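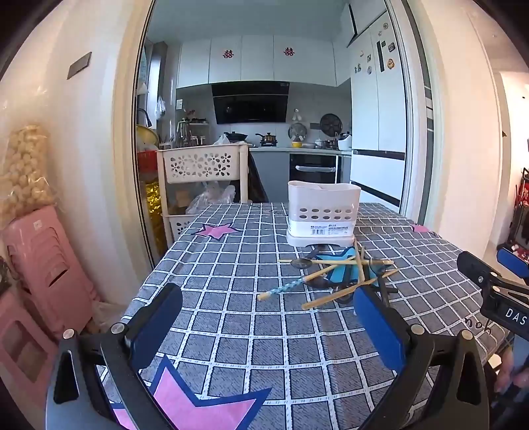 Home kitchens open day, Trenness

In February I visited the open day of home kitchens in Trenness. It is a small event: families open their kitchen for some hours and visitors go from one to the next with a paper map. I had time for only 3 of them, and I write here about the last one, which I liked most.

The kitchen

My guide was Mirsad Hoxha, who knows every street there. The white upper cabinets carry two red double-happiness papers, and under them is a black slanted hood. I asked Mirsad about the papers and he told me they are for a wedding, and many people leave them up for years. I found this very nice.
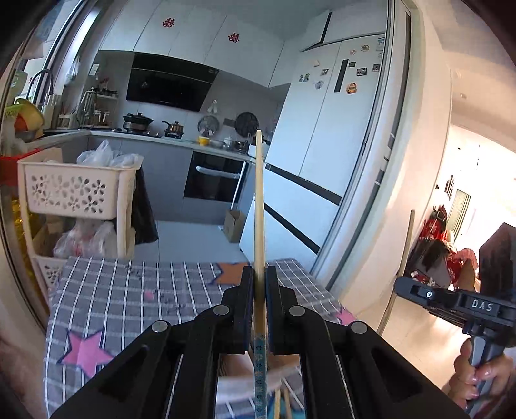

The table

The cloth has white grid lines and big stars in different colours. On it the chopsticks were the main subject of the visit — plain ones in light wood, one with a blue pattern, one with a band of gold near the end. At home I have only one kind, so I looked at them for a long time. 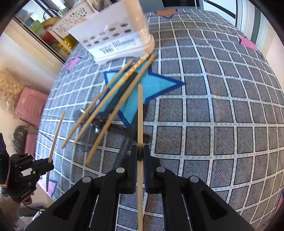 Practical information

Entrance is free. Bus 431 stops about 200 metres from the first house. The last visit starts at 4 in the afternoon.

Recent posts
Market morning in Sesora
The Radulović bakery
A walk to Romonent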